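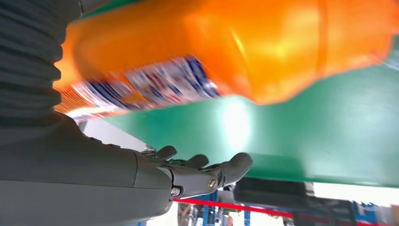 Back in the Wonddale lab by eight this morning, for what was supposed to be a short session before lunch. Our class project is bottle sorting, and we are behind on it. The plan was to go through the full pick list once and write down every failure with a cause next to it. We spent most of the first hour on approach angles. With the big orange bottle lying on its side, the hand ended up down below the edge of the green panel, with the front fingertip right at the underside of it or very close. I want that written down because our collision model has the panel thinner than it is. I changed the thickness in the Pusar config and added a margin. I also put a note in the class folder so the other bench doesn't copy the old number.

Pusar is still our name for the whole stack, meaning the planner, the grasp code and the logging script. The instructor wants us to use separate names for the parts in the report. I will do that when I write the methods section. For now it is all Pusar and everybody on the team knows what it means.

The Reltel logger dropped out twice before ten. Both times it came back after a restart, but the second time it lost the joint data from the run before. I moved it to the other port and it stayed up for the rest of the day. I don't know if that fixed it. If it happens again I'll swap the cable.

We had 274 labeled grasps in the set when we started. The assignment asks for 700 by the end of the term. I did the math at lunch and it is possible, if we stop changing the camera settings every session and throwing out the old runs. I said this to the team and everyone agreed, and then we changed the exposure again in the afternoon. The highlights on the shiny plastic were coming out so bright that the segmenter cut bottles into two pieces. So it needed doing, but it should be the last time.

Lunch was a sandwich from the machine by the stairs. Ate it outside. Talked about the Noguchi, which is the spring contest our school goes to. Teams get a mixed load and a fixed time, and the score comes off for anything dropped. I think we should enter. One teammate thinks we should finish the class work first and then decide. The entry form is due in March, so there's time to argue about it.

The afternoon was caps. A grasp at the cap end is harder for us than a grasp on the body. Our code looks for two long parallel sides, and a cap is short and changes width along its length. I tried the Noguchi practice settings, which limit the closing force to 50 percent. I kept that limit and moved the target point back toward the wide part of the cap, away from the neck.
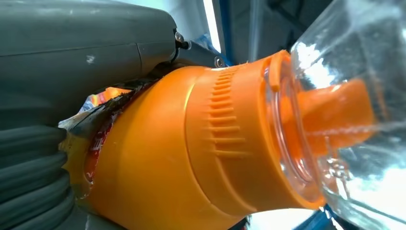 The other thing we have to deal with is clear plastic. The depth data goes right through it or comes back as noise, so the planner thinks a clear bottle is only as big as its cap. Then it plans a path as if the rest isn't there. For now I have added a rule that when the planner finds a cap with nothing behind it, it assumes a full-size bottle attached to it and keeps that space free. It is crude and it will waste time on loose caps. I can live with that until we have something better.

Scrap wrappers in with the bottles are a problem too. The labeling guide has one class for bottle and one for film, and nothing for both in the same grasp. I asked the instructor and was told to pick a rule and write it down. My rule is that if the bottle is the target, it gets labeled bottle, and the film goes in the comments field. I need to go back through the old labels to check that we did it the same way before. I doubt we did.

We quit at five. Copied the logs to the lab drive and one copy to my own. Wiped down the bench, signed the sheet, turned off the compressor.

To do next time: check the panel thickness with a caliper, relabel the film cases, and watch the Reltel port. I also still owe two pages of the methods section. Ate late and went over the failure list once more in bed. Twelve lines say only "slipped," in my handwriting, with no cause next to them.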